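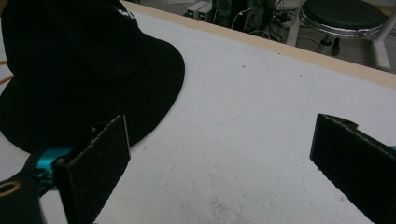

Histia Staff Cap

Product code: 513
Supplied by: Lurkness Workwear
Category: Headwear, general duties
Last reviewed: June 5, 2024

Overview

The Histia is a peaked baseball-style cap intended for staff who work partly indoors and partly out of doors, including porters, grounds teams, delivery crews and front-of-house assistants at seasonal venues. It forms part of the Lurkness general duties range and may be ordered on its own or with the Tokeo polo shirt and Hosoda light jacket.

The cap is comfort headwear. It is not a bump cap or a safety helmet and must not be issued in place of either. Where a site risk assessment calls for head protection, please refer to the Protective Headwear page or ask the sales office for advice before placing an order.

Specification

Fabric: cotton twill, medium weight
Crown: structured front, soft back
Peak: pre-curved
Fastening: adjustable fabric strap with metal buckle
Sweatband: cotton, stitched in
Colours: black, navy, bottle green
Sizes: 2 (standard and large)
Unit of sale: single cap or box of 24

The standard size suits most adults. The large size has a deeper crown and a longer strap, and is recommended for wearers who find that ordinary caps sit high on the head. Sample caps in both sizes are available to account customers for fitting sessions and should be returned within 14 days.

Printing and embroidery

Caps may be supplied plain or with the customer's own name or badge. Small single-colour designs can be printed. Embroidery is advised for caps that will be washed often, as the stitching keeps its shape for longer. Fine lettering does not embroider well, and customers with a detailed crest are asked to send a simplified version.

Artwork should be sent as a vector file. A proof is issued for approval, and no decorated order is put into production until the proof has been signed and returned. Changes made after approval are charged at the rate shown in the current price list. Decorated caps cannot be returned unless they are faulty.

Care

Wash by hand in cool water with a mild detergent. Do not bleach, tumble dry or iron. Reshape the crown while damp and dry away from direct heat. Dark colours should be washed separately for the first 2 washes. Caps should not be stored beneath heavy items, and boxed stock should be kept in a dry room out of strong sunlight.

Replacement and issue

Lurkness suggests that each member of staff in regular outdoor work be issued with two caps, so that one may be washed while the other is in use. A cap should be withdrawn when the peak has cracked, the strap no longer holds, or the colour has faded to the point where it no longer matches the rest of the uniform.

Ordering and delivery

Plain caps are normally dispatched within 3 working days. Decorated caps are dispatched within 15 working days of the signed proof being received. Deliveries to more than one site can be arranged on a single order, provided that a named contact is given for each address.

Plain caps may be returned unworn within 28 days of delivery. Please quote the order number on all correspondence.

Enquiries about fitting samples, artwork and account terms should be addressed to Fumiko Hamada, Uniform Accounts, Lurkness Workwear.

Related items

Tokeo polo shirt
Hosoda light jacket
Protective Headwear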